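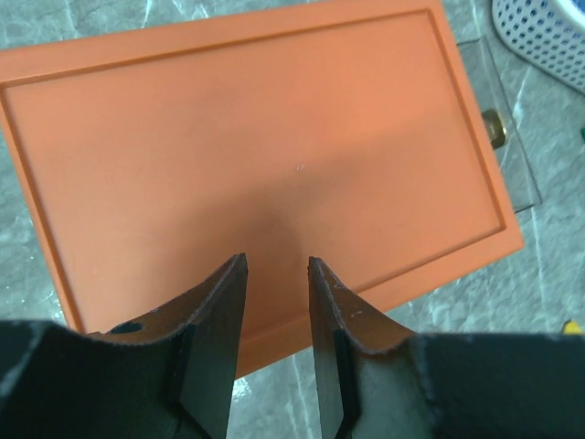

Orange, and one white speck.

The Orange Box

My brother and I agreed to divide our father's tools like adults, which in our family means by mail.

He lived in Endel by then and I was still in the old house, so it fell to me to write the list. He wanted everything on it. He had been to a seminar at work. I wrote "wrench" and he wrote back asking what kind of wrench. I wrote "adjustable" and he asked whether I meant that it was adjustable in principle or that it adjusted. I took a day before answering that one.

Our father bought the box at Betero, the hardware store on the hill road, the same afternoon he bought a lawn mower for 674 dollars. He told our mother about the box. The mower he kept at a neighbor's for most of a summer, and went over there to mow, and she remarked at supper on how friendly he had become. The box was supposed to explain the trip to the store, and it had been explaining things ever since. If he was late, he'd been looking for the box. If something in the house stayed broken, the right tool wasn't in it. When he did fix something, he carried the box past all of us first, slowly, and then carried it past us again on the way back.

So neither of us cared about the tools. I could buy better pliers in September than he had owned in his life. We both wanted the box, and we both knew it, and for 3 weeks we wrote to each other about pliers. 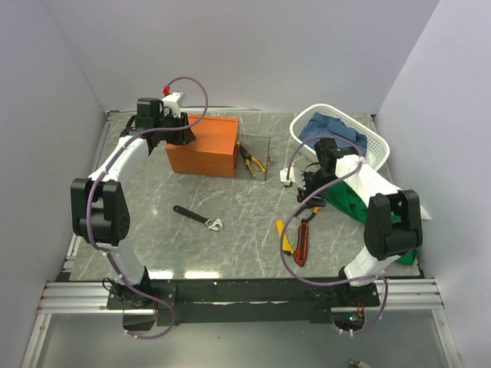
My brother's first proposal was that we go by who had used what. He had used the wrench on his bicycle when he was eleven, so the wrench was his. I pointed out that I had been the one sent to find the wrench, every time, and that finding it took longer than using it. He said this was not how labor was valued. I went and looked at what I had laid out: the wrench in the middle of everything, black handle, silver head, and the box behind it at the back like a relative who has heard there may be money. There was a utility knife, red and black, which he had left off his own list. I knew why. He had once opened our mother's good cushions with a utility knife to see whether they were really feathers. They weren't, and she never forgave either of them, meaning him or the store.

I put the knife down for him anyway. I thought it was generous. He called it a provocation.

The basket came up next. It had never been our father's. It was our mother's, a white plastic one, and the blue checked cloth in it was hers too, and I'd only put it out with the rest so I would stop tripping over it in the hall. My brother saw it on the list and became emotional. He remembered picnics. I remembered one picnic, at Stesum, where it rained and our father spent the whole time under the car with the box beside him, perfectly happy, asking us to hand him things. There was nothing wrong with the car. We ate the eggs in the back seat and passed one down to him on a spoon.

"That was a good day," my brother wrote.

I wrote that it had rained.

"I know it rained," he wrote. "I handed him the wrench."

He had not handed him the wrench. I handed him the wrench. I have thought about this a good deal and I can still see the hand coming out from under the door sill, palm up, and me putting the wrench in it, and the hand going down with the weight. I wrote all this to my brother in one long paragraph at two in the morning, and in the daylight I didn't take it back, though I did fix the spelling.

He called, then. We don't call. He said that he could see the hand too. He said it exactly as I had, palm up, the hand going down. We were quiet on the line for a while, and then he asked if I supposed our father had asked for it 2 times, and I said I supposed he might have, he was under there for hours and it wasn't as though he was using it.

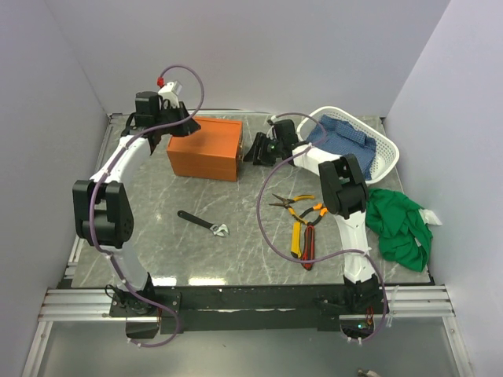 The wrench, the pliers, and the box with its lid shut.

There was a man at Oddsson, the auction house in town, who would come out and value things, and I had him over once the telephone had made us reasonable. He gave the tools a few minutes. He asked if the green cloth went with them and I said I had no idea what the green cloth went with. He opened the box and closed it, and opened it again, and said that it was a nice bright color.

I asked him what it was worth. He said it depended on what I wanted to keep in it.

My brother laughed at that for longer than it deserved when I told him. Then he said I should have it. I said no, he should have it. He said he had nowhere to put it, he had an apartment with one closet and the closet was full of the seminar. I said I had a whole house to put it in and that was the trouble, I'd lose it inside a month, and then I'd have to go looking for it.

"Well," he said, "there you are."

He took the wrench. He drove over for it himself, stayed to supper, and let me have the basket without a word, though he did lift the corner of the cloth and look under it, I think for an egg. Around eight he said he ought to get going. He was gone for a bit, and when I went out to see what was keeping him he was lying in the driveway with his head under the front bumper and one hand out.

I went back in for the box.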